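Book drive moves to the Clistine Street annex

The spring book drive closed with 3,445 books, the most we have taken in since it began. Thank you to everyone who dropped off a bag or drove a carload over from the other side of town. Sorting is now under way in the annex on Clistine Street, and the sale will open there in the fall.

Most of what came in this year was fiction. Cookbooks were next, then local history, and then a long run of older hardcovers from the Ziółkowski estate. The family asked that those be kept together until someone with an eye for bindings could go through them. Concetta Lo Presti has agreed to do that. She ran the used book counter at Nivar for 17 years and will set prices for anything printed before the war.
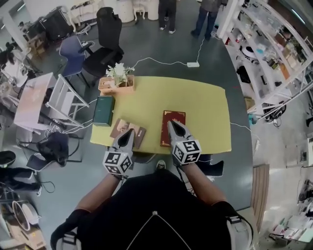
Prices for everything else stay the same as last year. Paperbacks are a dollar, hardcovers are two, and children's books are fifty cents. Boxed sets are priced one at a time. Books with water damage or mildew can't be sold, and we have no way to recycle them, so please check your basement boxes before bringing them in.

The money goes to the reading room fund. Last February the fund paid for new lamps and a repair to the north window, and there is $2,000 left to raise before the shelving can be ordered. Szymon Zawadzka has a quote from a cabinet shop that will hold until the end of the year. The shelves would run the full length of the back wall, with a lower section for large-format books and atlases.

We could use more hands on sorting days. Shifts are two hours long and there is room for 8 people at a time. Some of the work is lifting, but there is plenty that can be done sitting down – checking for torn pages, pulling out old bookmarks and letters, penciling in prices. Letters and photographs found in books go in the tray by the door, and Manju Katiyar will try to get them back to their owners.

Drop-off is closed until after the sale. If you have books you can't store until then, leave a note at the front desk with your phone number and a rough idea of how many boxes there are.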